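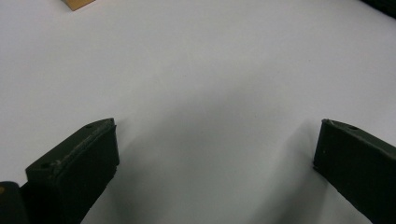

Can a machine put a pair of shoes straight by the front door yet?

Sometimes, if they start out upright and nobody has kicked one under the bench. A person does it faster with one foot.

June 14, 2018, Hsueh Street unit, back bench

Shoe job again. Samley want a straight answer by the end of the month on which chores are worth money and which aren't, and shoes are on the list along with folding tea towels, wiping the worktop and putting cutlery back in the drawer. Did tea towels in May, see the other book. Short version of tea towels: bad.

Today hand-held grippers only, two of them, one each hand. Arm stays off. Idea is the same as with the towels -- if I can't do it with two dumb fingers and my own eyes and brain behind them, the Titel arm hasn't a hope, and no point burning a week on the planner.

Sandals first. Picked because they're what people really leave in a hall, and because the straps should give the fingers something to hold. Should.

**Upright sandal, one hand**

Fine. Slide in by the heel, close, shift, let go. Strap is a decent handle if you come at it square. If you come at it from the side it folds over and you end up holding strap and no shoe. Did this more than once and swore at it.

Turning it to point the other way is harder than moving it. The sole grips the table and the upper twists, so the shoe lags behind the hand and then jumps. A person lifts a bit without thinking. I was lifting too, had to watch myself to notice. Write that down for the planner: LIFT BEFORE TURN, even a tiny bit.

**Sandal on its side**

Much worse. From above, the thing you want to hold depends completely on how it has landed, and half the time the nearest thing is sole. Sole is thick and rounded, fingers slip off the round part. Pressing down to get a better bite just scoots it away or rocks it further over.

What works for me:

- get one finger inside the shoe, other outside, pinch the side wall
- or take a strap, lift till it dangles, let it swing, put it down heel first
- or hold the table still with the other gripper (meaning: hold the shoe still) and tip it

The dangling one is quick but it depends on the strap being done up properly. Hook and loop lets go with a little ripping noise if it's only half pressed. Then you've a shoe on the floor and an open strap, two problems for the price of one.

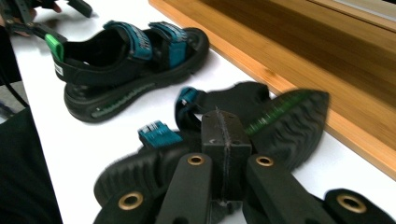 *Sandal bench, two grippers. Near shoe over on its side, other one upright.*

Two hands is clearly the thing for tipping. One to stop it running off, one to do the work. Titel is one arm. We knew this. Savedix do quote for a second arm on the same base, but the quote doesn't include the time to make the two not hit each other, and I can tell you from my own knuckles the two grippers want to be in the same place nearly always. Clacked them together all morning.

Other option is a lip or fence to push against. Shove the shoe up to a board, board does the job of the second hand. Tried it in my head only so far, want to do it properly before I tell Samley anything. A hall has a skirting board, so it isn't cheating. Much. It does scuff paint.

**Fingers**

Printed ones still okay. Rubbing along the top rim, expected, they get dragged over everything. Bare plastic on rubber is not great and on a smooth strap it's poor. Want to try a strip of that ribbed mat stuff on the inner faces. Cheap, five minutes. Previous lot of tape came off and stuck to a tea towel so glue it this time.

Also they open wide enough for a strap and for the side wall but a whole adult trainer across the middle, no. Checked with my own. Kids' shoes would be all right.

**Numbers so far**

325 goes recorded in total counting the May ones. 29 binned, mostly me starting before the recorder did, a few where the cable got in front of everything. Want 380 before handing over to whoever does the planner side. That's most of another day, less if I stop re-doing the ones I don't like. Should not be re-doing the ones I don't like!! The clumsy ones are useful, they show what recovering looks like.

Note for next person on the bench: vary the start. I catch myself putting the shoe down in the same nice spot each time, and then of course it goes well. Drop it from knee hieght and take what you get.

**So is it a chore a machine can do**

Upright to upright, small shift: I'd let Titel try this week.
Upright, wrong way round: try, slowly, with the lift.
On its side: not with one arm and no fence. Maybe with fence.
Upside down: haven't tried. Don't ask yet.
Finding the other one of the pair: different problem, vision people.

Compared with the rest of the Samley list, shoes still come out better than towels. A shoe keeps its shape, mostly, and you can be a bit rough with it. The straps are the towel-ish bit and that's where it goes wrong. Cutlery I think will beat both, boring and stiff. Worktop wiping is a separate argument and depends what they count as clean.

The thing I keep coming back to is time. If it takes the machine a minute a shoe and a household has a heap of them, it is still going when the next lot come home. Might not matter if everyone's out. Matters a lot on the shop floor, where Samley also want it for returns, and there a person with two hands is miles ahead and will be for a good while. I'd say so in the write-up plainly. Home overnight, possible. Returns desk, no.

**To do**

- ribbed strip on inner faces, GLUE
- fence test, sandal on side, one gripper only
- same again with a lace-up and with a slipper
- ask Savedix if the wrist can go slack on purpose while it turns something, would help with the jump
- tape the cable back along the handle
- copy todays recordings over before the drive fills, it was close last time
- find better light for the bench, shadow from my own hands all over it

Right wrist sore. Grippers are heavier than they look by mid afternoon. Stopping for now, fence first thing next session.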